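Policy reaches the plate but misses the rack slot after re-rendering demos

We train a visuomotor policy on simulated kitchen demos: single arm, parallel gripper, one side camera and one wrist camera. The task is to put a plate upright in a wire dish rack. The side view looks like this: 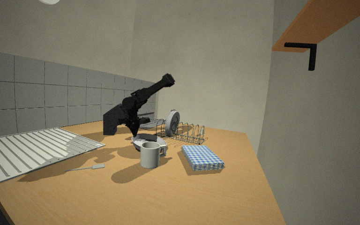
Posted by Kristýna Machala in Simulation and Learning
August - 2 replies

The dataset has 853 demos. With the original lighting, 30 evaluation rollouts gave 5 failures. I then re-rendered everything with randomized light direction, kept the actions unchanged and retrained from scratch. Grasping is the same as before, but most failures are now at insertion: the plate comes down on a wire instead of between two. Training loss is slightly lower than in the first run. Do I need more demos, or is the randomization at fault?

Mirsad Kos

Check the wrist stream before collecting anything. We had this in the Kilcombe runs. If the wrist crop spends many steps over plain countertop, the encoder gets very little to localize against, and changing the light takes away the shading cues it was using.
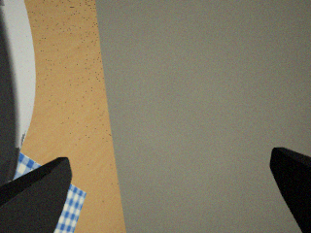 In those stretches the policy depends on the side camera and on proprioception. Log the predicted action variance per step and plot it against distance to the rack. If it climbs before the plate arrives, widen the wrist field of view or add two frames of history. Also confirm that the re-render used the recorded joint states and not the commanded ones - the lag between them can exceed half a slot width.

The insertion phase should be scored separately from the grasp. From the side, the part that matters is the short stretch with the plate held over the rack:

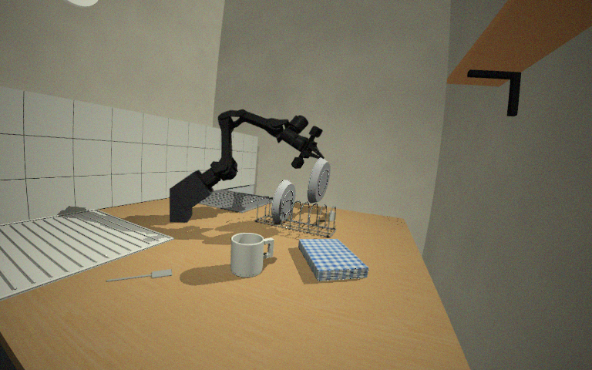 Corina Furtună disagrees about frame history: in her tests it made the policy copy its previous action, and insertion got worse. She would check the joint states first and leave the network alone.

Vojtěch Polák

same problem here, more demos fixed it for me. did not look into why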